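Goodall Shares First Results From Its Home Laundry Study

People who fold shirts every day rarely think about how they do it, and the research team at Goodall would like to borrow a little of that everyday skill. This July the lab is sharing the first results of Pruvar, a method that teaches robot arms to sort and fold clothes by learning from people working in their own homes with a hand-held gripper.

The team trained its model on 3096 short recordings, made in 28 homes, on beds, sofas and floors — wherever the laundry usually lands. Tested on garments it had never met before, the new model finished far more folds than one trained only at a lab table, and it coped especially well with dark clothes lying in a heap.

"We were so happy to see it handle a patterned sheet without getting lost," said Malsha Weerasinghe, who leads the study. "Real bedrooms are busy, colorful places, and we wanted the model to feel at home in them."

Her colleague Lakmal Karunaratne added that sleeves are still the hardest part, and that the group is working on them now with its partners at Kirkier.

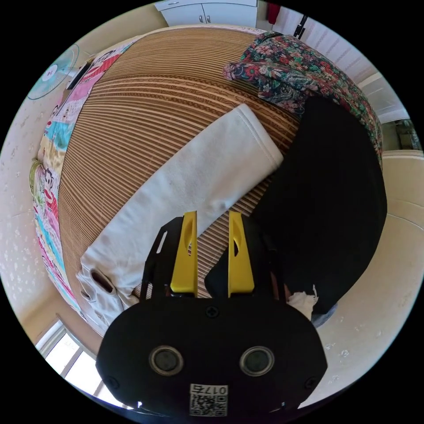
Does a family need any training before it can take part?

A short practice session at the kitchen table is enough for most people, and the team stays on the phone for the first hour.

The recordings and the trained model will be shared with other research groups on request. Press contact: Brenda Zúñiga, Goodall.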